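The best thing about the summer update to Brarnadmont is how little fuss it makes. You log in, there's a lantern by the harbour that wasn't there last week, and off you go! Seven new islands, a proper night cycle and the return of the Huttunen races, which I'd missed more than I care to admit.

Those races are still gloriously silly. Up to 16 of you -- well, it felt like more -- pile into leaky boats and fight over the same narrow channel, and I've laughed more in three evenings of it than I have all year.

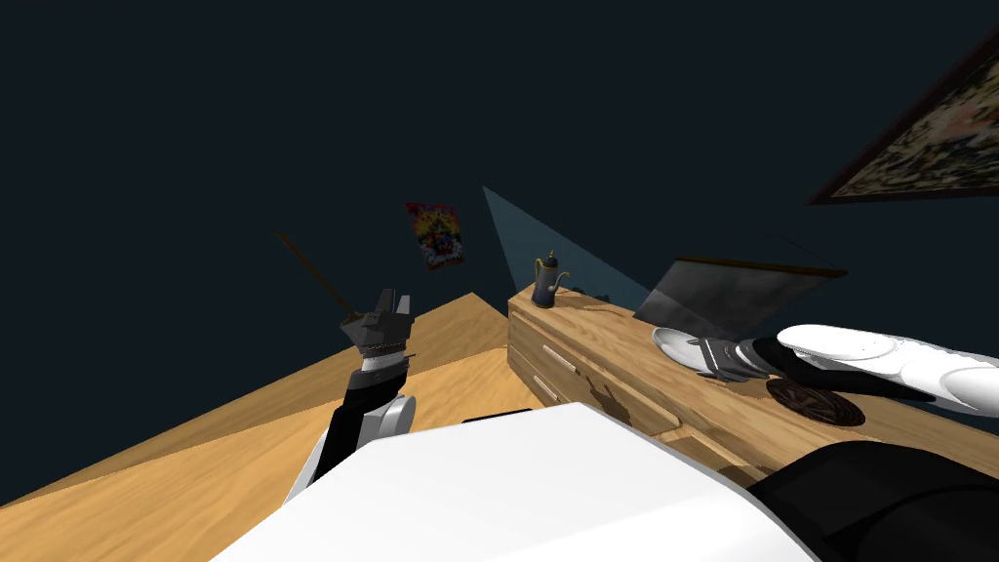
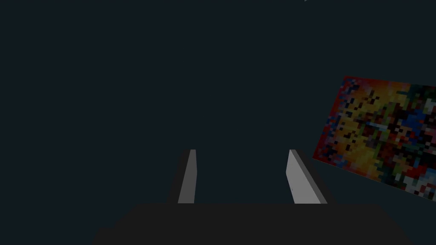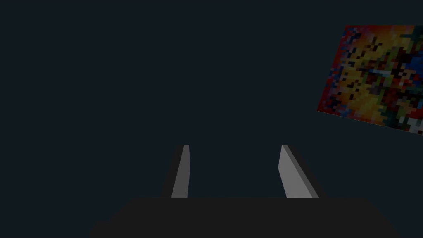

*All three pictures are computer-rendered.*

Nosier, the small studio behind the game, has also rebuilt the leaderboard. I'm sitting at 479th after a week of trying, up from a low point I won't mention, and the friend I race with is at 416 and unbearable about it.

My favourite addition is Wastomness, a foggy island where your map stops working and you have to steer by the bells. Go at night, with the sound up. The event runs until the end of August, and the yellow sail is worth every soggy lap.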